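04/02/2026

Panel refit, Toom unit, cont.

Contactor pull-in test again this morning. Coil from Zellance, second batch. First batch buzzed so bad at low voltage I pulled the lot in August and sent them back to Clelmont. New ones quiet so far. Ran 2,000 cycles overnight, no chatter on the scope, no welded contacts. Contact faces a bit gray, nothing to file.

Counter read 3,321 when I got in, so it kept going past the stop. Stop limit not saved after power down?? Check the settings page before next run. Don't trust the count from last week either.

Coil temp 81 C at the end, higher than I'd like. Sheet says fine. Would still like a gap between it and the timer relay, they're jammed together on the rail. Move timer one slot right, relabel.

Wiring: found two crimps I could pull out by hand. Both mine. Redid the whole row with the ratchet tool, tug tested each one. Old crimper goes in the scrap bin, please leave it there.

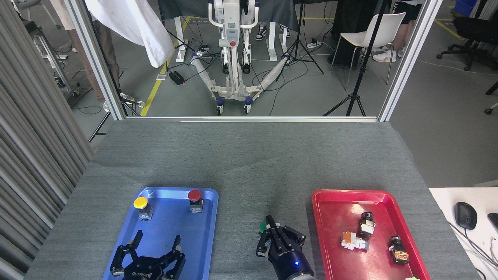
Yellow flat cap and red domed cap switches, blue tray.

Door layout still not settled. Sodholm want stop at the top, reset well away from it. Fine by me but the cutout drawing has them side by side, and the door is allready marked out. Asked for a new drawing before anyone drills. Left masking tape over the old marks.

Fuse for the control side: drawing says 20 A, which is silly for that wire. Has to be a typo. Sent a note, no reply yet. Do NOT fit anything untill they answer.

Ground strap to door too short, catches on the hinge when it opens all the way. Make a longer one, braided, same lugs.

Out of small ferrules (white). Plenty of red. Order with the next Clelmont lot, plus DIN end stops and a roll of label tape.

Next: cycle run with stop limit fixed, timer moved, temp again with the cover on.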